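Kevano Supported Housing Program
Progress report to the Mersha Fund, April 25, 2026

The second stage of the program is on schedule. Of the 39 units covered by the grant, 20 are now let to tenants leaving hospital care. The remaining units are held up by late delivery of fire doors, and the contractor, Grosano, has given October as the completion month.

Tenancy support began in the first units under the direction of Anahera Pirihi. Each tenant has a named support worker and a written plan, reviewed every six weeks. Two tenants have asked for fewer visits, and their plans were changed accordingly.
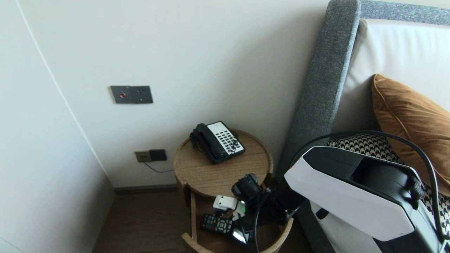
Rent arrears remain low. The hardship reserve of $1,000 has not been drawn on, and we ask that it be carried into the next period - the terms of the grant allow this with written consent.

Staffing is the main concern. One evening post is still vacant after two rounds of advertising, and Jolene Hoani is covering part of those hours. A revised pay scale will go to the board next month. The updated budget is attached as Schedule B.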